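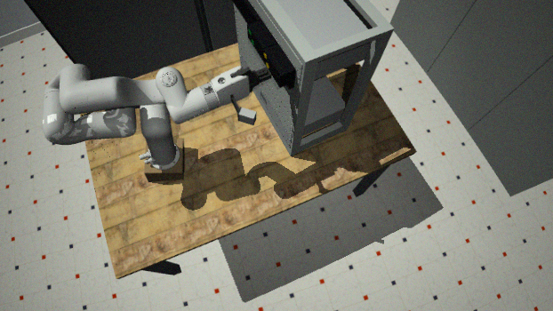

About us

Posted in December by Imtiaz Liyanage

We're Olero. Small outfit, one long room above a tile shop, kettle in the corner. We teach robot arms to do jobs by showing them. A person drives the arm by remote, the arm's moves get saved, and the robot learns from the saved runs. That's the whole business.

What we do

Mostly reaching, pressing, opening, closing, putting down. Boring stuff to a person. Hard for an arm, especially around boxy things like cabinets and appliances where there's a face to work on and not much space beside it.

Customers send us a task. We build it on screen first – table, arm, cabinet, floor, walls – and one of our drivers does it over and over with a hand controller. The cabinet set is the one we get asked about the most. White arm on the left of a wooden table, grey open-framed cabinet on the right, control panel with its little green and yellow indicators on the side facing the arm. The driver has to bring the gripper in close to that panel without clouting the edge rails. Sounds easy. Have a go.

A full set is 200 good runs. Bad runs get kept too, in their own folder, labelled bad. We don't tidy them up and we don't speed them up.

When the job calls for a real arm we do it by hand as well. You hold the wrist, walk it through the motion, let go, it plays it back. Slower on the shoulders. Some customers prefer it and for pushing and wiping jobs so do we.

How we started

I was fixing commercial ovens and got sick of it. Took a contract at Pruvost, testing grippers, and spent most of it writing code to tell an arm where to go, point by point. Then somebody plugged in a game controller at lunch and had the thing stacking cups before the hour was up. I went home and couldn't stop thinking about it.

First year was two people and a borrowed desk. Now there's 12 of us. Four came from driving jobs of one kind or another (forklift, crane, one ex tram driver) and they're the best operators we've got. Smooth hands. You can see it in the recordings.

Our tools

Fastano is our remote driving program. We wrote it, we use it every day, it's ugly. Lets you swap views while you drive, overhead or side on or from the wrist, and mark a run good or bad with one key. Customers get a copy with their first set.

Cimetside is the shared store of practise tasks. 50 in there at the moment, cabinets, drawers, trays, taps. Free for schools and TAFEs, just write to us from a school adress and we'll set up a login. Allow a few days, we're flat out.

Working here

Drivers do 2 hours on, then a proper break. Not negotiable, tired hands make rubbish data and sore wrists. No degree needed. We train on the cabinet set, everyone starts there, me included. If you can back a trailer you'll probaby be fine.

We're looking for one more driver and someone who likes labelling things and doesn't mind quiet. Afternoons suit best. Send a few lines about yourself, skip the cover letter.

Visiting

School groups welcome most mornings from 10 am. Stairs only, sorry, the lift is on the landlord's list. Kids get a turn on the controller. Closed shoes if you want to go near the real arms.

Comments

Marg T.
Brought my Year 9s through last term. They're still arguing over who had the best run. Is the login for the class or one per student?

Imtiaz Liyanage
One for the class Marg, but ask and I'll make more.

dougal_b
Does Fastano work with a left handed controller setup? Couldn't find it in the notes

Imtiaz Liyanage
Yep, settings, second tab, swap sticks. Notes are out of date, will fix.

Priya
Applied for the labelling job, did it go through? Your form just went blank on me.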